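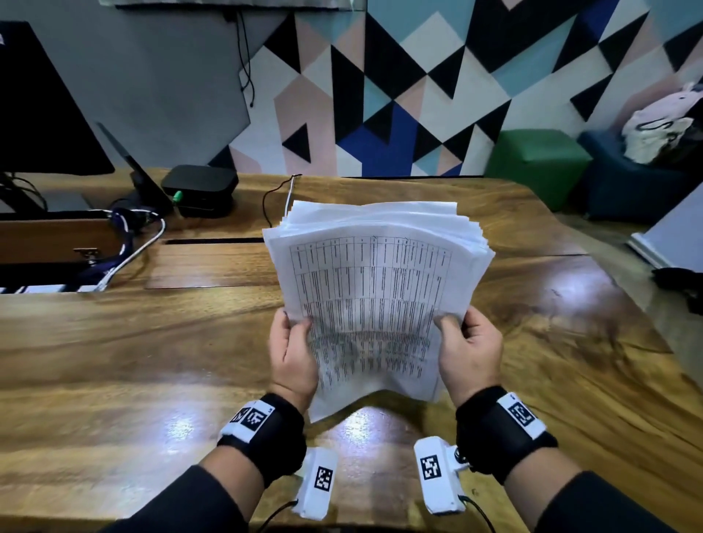 Who can join the Mernton student robotics club?
Anyone aged 12 to 16, and no experience is needed.

28 September 2018 – We are ever so pleased to say that the club is back for a second year, with 24 places and a lovely new project, in which members will teach a robot to tidy paperwork.
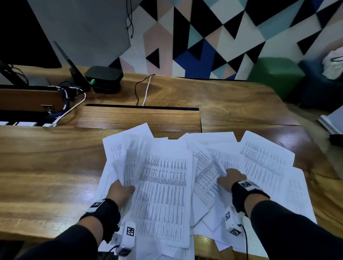 Club leader Amra Tomić will be helped once again by Jae-in Sun, who looks after the programming side – and makes everyone very welcome. To book a place, please ask at the Mernton front desk.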